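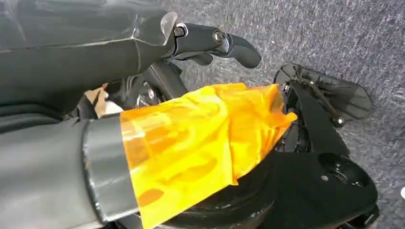
Black gripper finger and grey arm segments, close view

Kneeler (church furniture)

A kneeler is a cushion or padded board used for kneeling during prayer. It may be loose on the floor, hung from a hook on the seat in front, or fixed to the pew by a hinge. In Britain the loose kind is often called a hassock, a word first used for a tuft of coarse grass, although some makers keep that name for the thicker, box-shaped type.

Types

The loose kneeler is a firm pad with a fabric cover. Older ones were stuffed with straw, rushes or horsehair, and newer ones usually hold a block of foam. Flat kneelers are light enough to hang up when the floor is swept. Box kneelers are heavier and stay where they are put, but they take up legroom and can trip people on their way out of the row.

The hinged kneeler is a long padded board that folds down for prayer and swings back up afterwards. It runs the length of the pew and is common in Roman Catholic churches. Most have rubber stops on the feet to soften the noise on stone or tile. A board serving a long pew needs extra brackets in the middle, and these are the parts that tend to work loose first.

A kneeler for one person with a sloping shelf for a book is called a prie-dieu. It is normally treated as a separate piece of furniture.
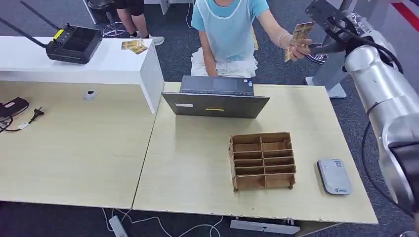 Entry by the Minja editorial desk
December 15, 2018

Covers and needlework

Plain covers are made of leathercloth, carpet or wool. Embroidered covers, worked in wool on canvas, became popular in English parish churches during the twentieth century. Designs include crosses, flowers, local trades and the badges of village clubs. Many sets share one border colour so that covers stitched by different hands look alike in the rows.

The set at Setcombe has 524 kneelers, almost all of them in a pattern known as Ladisance, a blue ground with a stepped border. The oldest pieces in the church are leather and date from 1900. They are kept in the side chapel and are not in regular use.

Manufacture

Workshops supply kneelers both finished and as blanks for stitching. A blank is a covered pad with the top left open to take a worked canvas. The Grorkow workshop sells blanks in boxes of 24 and makes hinged boards to measure. Its foam comes in two grades – the softer for loose pads, the firmer for boards.

Care

Covers are brushed or vacuumed on a low setting. Wool is at risk from moths, which lay eggs in the folds at the corners, and kneelers stored in damp vestries may also go mouldy. Old straw fillings break down into dust and are generally replaced when a cover is repaired. Hinges on fixed boards are checked for loose screws and oiled sparingly, as surplus oil marks clothing.

See also: Prie-dieu; Pew; Altar rail; Canvas work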